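Penrose Seed Library: Frequently Asked Questions
Last updated Jun 11, 2026

Who can borrow seed?
Anyone with a Penrose library card. There is no fee. Cards issued by the Grollonmont branches are accepted on the same terms.

How many packets may I take?
Up to 19 per calendar year, with no more than three of any one variety. Requests above the limit are handled at the desk and depend on stock.

What does the catalog number mean?
Each variety has a permanent four-digit number. Ara pole bean, for example, is 2393. Numbers from 3000 up are reserved for flowers and herbs. A number is never reused, even when the variety is dropped from the collection.

Do I have to return seed?
Returns are requested but not enforced. Return seed only from self-pollinating crops (beans, peas, lettuce, tomatoes) unless you isolated the plants. Squash saved from an open garden will be declined.

How dry must returned seed be?
Beans and peas should shatter when struck with a hammer. If they dent, dry them for another week on a screen indoors. Do not use an oven.

How is the seed stored?
In sealed jars at refrigerator temperature, with silica gel. Lots are germination tested every March. A lot that falls below the minimum for its crop is marked for growing out or discarded.

Why was my Kurnano lettuce slow to come up?
Most lettuce germinates poorly in warm soil. Sow in the evening, cover lightly, and shade the row until seedlings show. Kurnano also needs light to germinate, so deep sowing will reduce the stand.

Can I mail in a return?
Yes. Use a paper envelope inside a padded mailer and write the catalog number, harvest year and your name on the inner envelope. Plastic bags trap moisture.
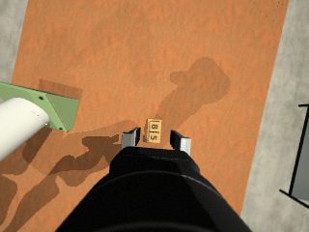
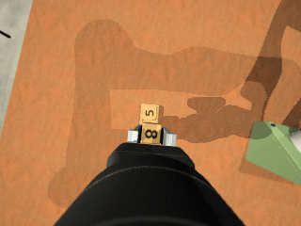
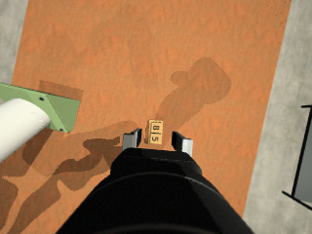
Reader comments

Seung-woo Han
On the hammer test: it works for beans but is hard to judge with small peas. I weigh a sample, leave it two more days and weigh it again. If the weight has not changed, I pack the lot. Could that be added as an accepted method?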